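Visual odometry drops out on a bare table top, handheld gripper
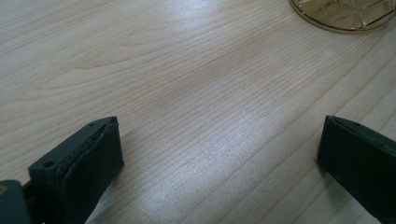
Posted by Masilela, January 29, 2020

I'm running monocular visual-inertial odometry on recordings from a handheld gripper, camera mounted behind the fingers. The trajectories are used to train a pick and place policy. Over most of the room it tracks well. When the gripper comes down low over a pale wood table, the feature count falls to 18 or fewer and the pose starts sliding sideways. When I lift away it relocalises with a jump.

In one recording of 2,882 frames I lose tracking for 171 of them, nearly all in the last part of the approach, where I need it most. What I've tried so far:

Lowering the corner detection threshold. I get more points, but a lot of them sit on the shiny patch and move with the camera.
Histogram equalisation. Slightly worse.
Raising the feature limit. No change.

Calibration was redone last week and the reprojection error is fine. Is there a setting I've missed, or do I have to put markers on the table?

Posted by Guliven

Have you masked the fingers? They are fixed to the camera, so every corner on them tells the estimator that you aren't moving. In your picture there's a small hole near the tip of each finger and a clear line where the pad meets the body, and a detector will like those much better than faint grain. With 18 points in total, a handful on the gripper is enough to drag the pose.

Draw a static mask covering both fingers over their full range of opening, then grow it by 40 pixels. Apply it before detection and not after, otherwise the fingers still use up the feature budget.

For the glare, mask anything close to saturation and put the threshold back where it was. Wood grain is poor for matching anyway, as one streak looks much like the next and points slip along it. The patterned gold thing at top right will give you corners, but if it's glass or polished metal I wouldn't trust them.

Then look at your IMU noise values. If they are set too high the filter won't coast through a short gap.

Posted by Runora

Just use a patterned tablecloth. Worked for me.

Posted by Susteck

Agree with the mask. I'd add that if you process offline you can run the recording backwards as well and join the two passes in the gap. It halved the drift on ours. Markers do work, but put them round the edge of the table and keep them out of the area you're training on, or the policy may learn to look for them.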